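Snack Swap Night Comes Back to the Thibodeaux Library, Bigger Than Before

By Esperanza Ambrose
Thursday, July 31, 2025

If you have ever stood in a grocery aisle wondering what a stranger's favorite childhood snack tastes like, the Thibodeaux Library has an evening for you. Snack Swap Night returns to the downstairs reading room next month, and this time it gets the whole floor!

The idea is wonderfully simple. You bring a packaged snack you grew up with, or one you found on a trip and can't stop thinking about, and you put it on the table with a card saying what it is and why you like it. Then you go home with something another person brought. The first swap was held in March, and 100 people came through the door on a rainy weeknight, many of them with kids in tow.

"I figured we'd get a dozen regulars and a bag of pretzels," said Ingrid Achterberg, the librarian who started it. "By seven o'clock I was dragging tables in from the story corner." 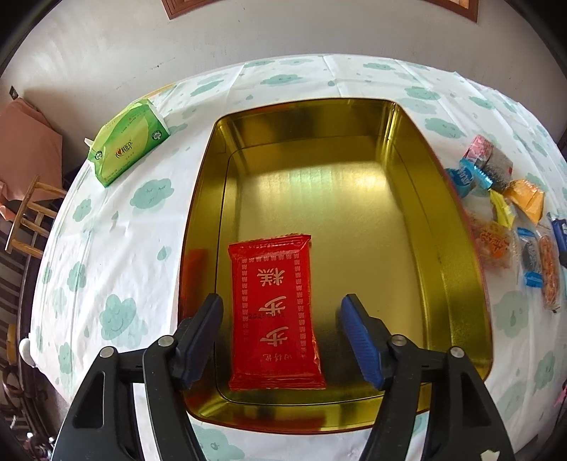 Achterberg got the idea from the library's cookbook club, where talk kept drifting away from the recipes and toward the things people ate after school. One member spent most of a meeting on the salted licorice her aunt used to mail from overseas. Another remembered walking 4 miles to a shop that sold sesame candy by the piece (the candy, he insisted, was worth every step).

The cards turned out to be the best part. Achterberg kept them all, and they now fill a binder at the front desk that anyone can flip through. Some are one line long. Some run onto the back and up the sides, with drawings. A fourth grader wrote hers as a letter to a cookie.

For the August swap, the library is adding a tasting corner run by Inès Leclerc, who teaches baking at the Hunau Street community kitchen. She'll talk about crackers, of all things, and she can hardly wait. Every country seems to have a plain one, she says, and people will defend theirs with real heat. Her talk covers why some crackers snap and others flake, what the little holes are for, and how a pinch of baking soda changes the whole bite.
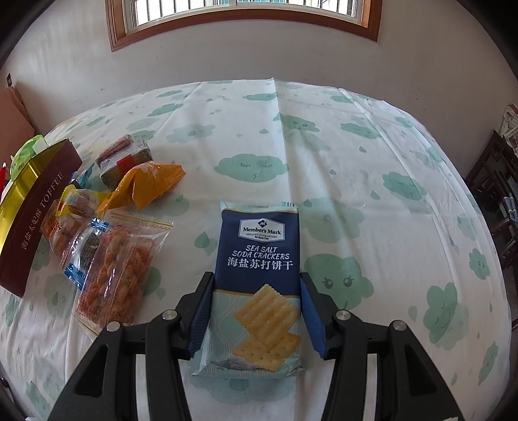

There will be reading to go with the eating, too. The library has 2,607 food books in its collection, and the staff is pulling a cartful for the night, from picture books about dumplings to a thick history of salt that has a waiting list of its own. Emmett Okafor, who looks after the local history shelves, is setting out old store ads and lunch menus from around the county. He is especially fond of one from the Tudia Diner that lists pie under "vegetables."

A few ground rules: snacks should be store-bought, sealed and in date, with the ingredients printed on the package so people with allergies can check. If the label isn't in English, the library asks that you write the main ingredients on your card. Homemade treats are for another night, and yes, Achterberg is already thinking about that one.

Snack Swap Night is free and open to all ages. Doors open at 6 p.m. on the second Friday in August, and cards and markers will be at the entrance. Parking is behind the building, off Zodside Avenue.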